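Progress report to the Pledia fund
Small venues and new songwriters program
2 July 2026

The second quarter of the program is complete. We ran the open stage nights at the Alarcón as planned and started the recording sessions at Diritz in June. Attendance over the quarter came to 1368, against a target of 1000. Most of the growth came from the late shows, where we moved the louder acts after complaints from the neighbors upstairs.
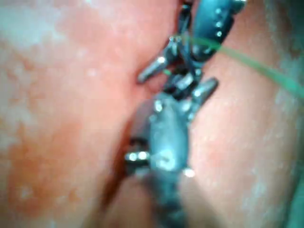
The ticket price stayed the same all quarter. Acts took the full door money on open stage nights and a fixed fee of $375 on headline nights. Two bands asked to be paid in advance to cover van rental, and we agreed. We would like to make that a standing option in the fall.

Recording has gone more slowly. The Diritz room is good for voice and acoustic guitar but too small for a full drum kit, so three of the bands have only finished demos. The compilation, which Joltineo will press on vinyl and cassette, now has nine finished tracks out of 14. The sleeve art is done – the liner notes are not.
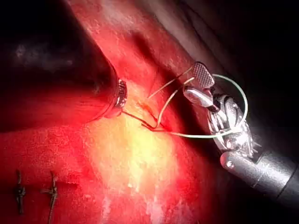

Will the compilation still come out this year?
We expect it to, provided the last five tracks reach Joltineo by the end of the summer. If they are late, we will release the download first and ship the vinyl when it is ready.

Spending on sound equipment was $1239, mostly microphones, stands and a replacement mixing desk. That is under budget, and we ask to carry the balance over to pay for drum recording in a larger room. We have a quote from one studio and are waiting on a second. Both will be sent with the next claim, along with the signed artist agreements.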